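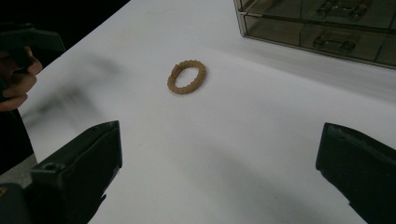

A beaded ring on the table at Rilano, with the drawer organizer behind it.

2 min read

Rilano's Parkberg office records people picking up small things with hand-held grippers. The goal for August is 800 usable examples. By noon on the day we visited, the team had 344.

"Rings are slow," the project lead said. "They lie flat, and people want to rush the last inch."

Each person stops after 13 takes and rests the wrist. Bad takes get labeled and kept — the lead wants 200 of those too.

"A miss is still data," she said. "We just have to mark it right."

Related
Andetti opens a second test floor
Admasu on labeling by hand

We use cookies to improve this site. Accept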